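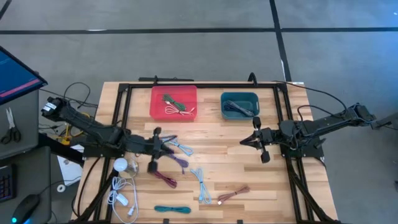
From: Aino Leinonen
To: stidside-household list
Subject: Re: Re: the cable drawer, a system that works

On Tuesday Bunthorpe wrote:

> I finally did the cables. Pulled every last one out of the drawer and
> the two shoeboxes, bundled and tied each one, and sorted them into
> open bins by color. Red bin, teal bin, more bins on order. It took
> most of an afternoon but now when I want a cable I can see it. I went
> with the Urkent colored ones for anything I had to replace, so each
> job has its own color. I'd recommend this to anybody on the list who
> is still digging. Total count was 151, if you can believe it.
>
> Ties are the reusable kind, 200 to a bag. Don't bother with the
> cheaper ones, they let go.

I can believe the 151. What I have trouble with is the color part.

I did the same thing two years ago, after somebody on this list (Varela, I think, but it may have been in the old archive) swore by it. Pink for phones, green for the camera and the card reader, purple for whatever was left. It looked very nice on the table. By October I had a purple cable that charged a phone and a pink one that had come free with a lamp, and I was back to reading connectors under the kitchen light.

The trouble is that the color tells you what you decided on one afternoon. The end of the cable tells you what it fits. If you have two light blue ones with different plugs, which bin do they go in? And where does your spouse think they go? Mine put everything dark in with everything dark, so navy, gray and a green that looks black after sunset all lived together and I never found the green one when I wanted it.

Then there's replacement. You say you bought the colored ones for anything you had to replace. Fine, but what happens when one dies and they've stopped making maroon? You buy black like the rest of us and it goes in whichever bin is closest.

I'm also not sold on open bins. They're easy to drop things into, I'll give you that, and for the first month that feels like being organized. I dropped batteries into mine. Also a tape measure. A bin with no lid and no label is a drawer you can carry.

The tying I agree with. Tie at the middle, leave the loops open at both ends, and don't wrap it tight around your hand the way they do in the videos. I had an extension cord that I wrapped tight for years and it never did lie flat again. But 200 ties? For 151 cables? I used twist ties off bread bags and they've held. Some of them are ugly. Your remark about the cheap ones letting go may be true of the cheap ones you bought.

What I ended up with, for whatever it's worth:

Everything out on a big table, spread so that no bundle is on top of another. Then sort by the end that plugs into the thing, never mind the length or the color. Masking tape flag on each one with the name of the thing it belongs to. If I can't name the thing, it goes in a bag with the month written on it, and the bag goes in the garage. I have opened that bag twice. Once was for a printer that turned out to be broken anyway.

That got me down to 20 in the house. I keep meaning to go through those too, there's a charger in there for a razor I don't own anymore.

So my questions, and I'd like real answers to these and not another round of "it works for me":

How many of the 151 did you get rid of? Your message doesn't say you tossed any. If you tied up all of them then you've got 151 tidy cables and the same problem.

Does anyone else in the house put them back in the right bin without being asked?

And can you tell us again after the holidays? I've read a lot of these posts the week after the sorting and hardly any from six months on. Stidside had that long thread about pantry jars and the same thing happened, lots of talk in the spring and then silence.

If it's still working by then I'll say so on the list and buy the bins.

Aino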